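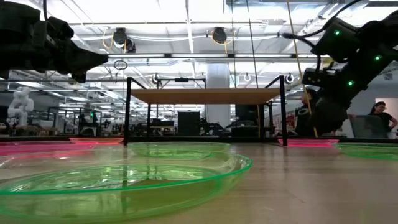 Two arms over the plate table, with the shelf frame standing between them.

Plates, arms and a shelf: what to check after a dropped plate

Translucent plastic plates are a nuisance for a pair of robot arms. They are light, they slide on a smooth tabletop, and where one overlaps another the rims are hard to tell apart. These tips come out of a fault we had in April on a table-clearing routine, using coloured plates and a small shelf on a black metal frame. Most of them apply to any two-arm bench, and a few are just good habits for a kitchen with a lot of plastic in it.

What went wrong

The routine was meant to lift plates from the table and set them on the shelf. On run 131 the right arm closed on two rims at once. The upper plate came up, the lower one came with it for part of the way, then let go and slid off the table. The arm carried on as if nothing had happened and knocked the front post of the frame with the back of its wrist. The frame shifted, the shelf board lifted at one corner, and the arm faulted out on excess current.

Nobody was hurt. One plate cracked along the rim. The frame had moved 29 mm, enough that every stored shelf position was wrong afterward, and we lost most of an afternoon before we thought to measure it.

The controller is a Larnavska unit and the log was no help at first. It recorded the current fault, which was the last thing to go wrong, and had nothing to say about the double pickup. We had to go back through the gripper readings by hand. The fingers had stopped wider than they should have for a single rim, and no limit had been set to catch it.

Before you touch anything

Press the stop and leave it in. Look at both arms, including the one that didn't fault. In our case the left arm was still holding a command and would have finished its move when the stop was released.

Indicator lights tell you there is power to a joint. Don't read anything more into them unless you have the manual open at the right page. Ours stay green through some faults.

If a plate is still in the gripper, put a hand under the plate, well clear of the fingers, before anyone opens them. Better still, slide a folded tea towel underneath and let it drop.

Support the forearm before you release a brake. An arm parked over the table can sag onto whatever is below it. A block of foam does the job and won't mark the wood.

Checking the gripper

Wipe the fingertips with a damp cloth and let them dry. Dish soap residue from washed plates builds up on the pads and you won't see it. We now rinse the plates twice and dry them with a lint-free cloth.

Close the gripper on one rim and write down the opening. Then close it on two stacked rims and write that down too. Set your alarm between the two figures. This takes ten minutes and would have saved us the whole episode.

Drop the grip force while you're at it. We had been running at 80 per cent of maximum, left over from an earlier job with heavier dishes. Thin plastic flexes under that much squeeze and springs out sideways.

Check the fingertip screws. One of ours had backed out by half a turn.

Checking the frame and shelf

Mark the feet. Put a bit of masking tape on the tabletop around each leg and run a pencil line along the edge. If the frame has been bumped, you can tell at a glance.

Clamp it or use non-slip matting. Rubber shelf liner from the hardware store, cut to the size of each foot, held well enough for light knocks. For anything more, use a proper clamp on the back legs where the arms don't reach.

Screw the shelf board down. Ours was only resting on the tube, on the theory that we might want to swap it. Two screws from below fixed that.

Check the frame for square with a tape measure, corner to corner both ways. Thin square tubing will rack a little without looking bent.

Cables

Look up as well as down. Cables that loop from the top of an arm toward the ceiling need slack for the longest reach, but not so much that they swing into a fixture. Move each arm slowly by hand through its full range and watch the loop the whole way.

Anything else that hangs near an arm wants tying back, or at the very least a note on the start-up sheet so somebody looks at it. A Hudside hook-and-loop strap costs less than a coffee and can be undone without cutters.

Laying out the plates

Leave a gap between plates until you trust the routine. We use a hand's width. Overlapping plates can come back later as a separate test, with the speed turned down.

Keep plates back from the table edge. One hanging close to the side has nowhere to go but the floor.

Watch for glare. Overhead lights put bright streaks on shiny rims, and ours was picking up a streak as if it were the edge of a plate. Moving the table a little changed the colour of the reflections and cured half of the misses — the rest went away when we turned off one bank of lights.

Throw out cracked plates. A hairline crack opens up under a gripper and the pieces are sharp.

Starting up again

Run at low speed with no plates, then with a single plate, then with the full set. Keep one person on the stop button and doing nothing else. We asked for 7 clean runs in a row at each stage before moving on, and had to start the count over twice.

Anyone else in the room should know when the arms are live. Call it out, and stay outside the reach of both arms — the reach, not where they happen to be parked.

Save the new shelf positions under a new name and keep the old ones until you're sure.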